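Does charcoal or bicarb really get rid of a musty smell in a rented flat?
Posted in Home & Damp, 2025-12-07

Bình Doãn
We moved into a ground floor flat in Bukgate and the front room smells like an old cellar. The letting agent dropped off a charcoal bag from Disura and said it would be gone in 24 hours. It wasn't. My mother-in-law swears by bowls of bicarb. I can't see how either is meant to clear a whole room, and I'd like to hear from someone who has tried it without also selling it. No visible mould. Carpet is fitted, so I can't lift it easily.

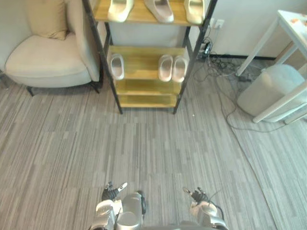 Smells like this usually live in soft things, so I started there. The landlord left us some furniture and I've had my nose in most of it. The beige armchair was my first suspect, what with all that padding and the cushion on top, but it smells of nothing much. The slippers on the top shelf of the metal unit are fine too. That leaves the carpet or the wall, and the agent doesn't want to hear about either.

irnance_lodger
Bicarb worked for me. Put loads down, hoover it up, job done. Open a window as well.

Najafi
I'd be wary of that. If you put bicarb down and open a window, how do you know it wasn't the window? I tried the charcoal bags one January, 2 of them in a box room, and the only thing that changed was that I got used to the smell. A visitor put me right within a minute of walking in.

What I would do is buy a cheap humidity meter and leave it in the room for a week. Write the reading down morning and night. If it sits high whatever you do, you have a damp problem and no bag of anything will fix it.

Clothes are worth a thought too. Anything put away slightly damp will go musty and share it with everything nearby, knitwear worst of all.
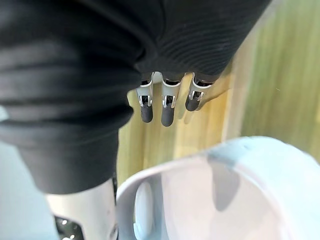
Then ring the agent again, in writing this time, with your readings attached. I paid about 500 for a "specialist treatment" that turned out to be a man with a spray bottle – the real cause was a blocked air brick behind the bin store. Took 13 minutes to clear. Check yours before you spend anything.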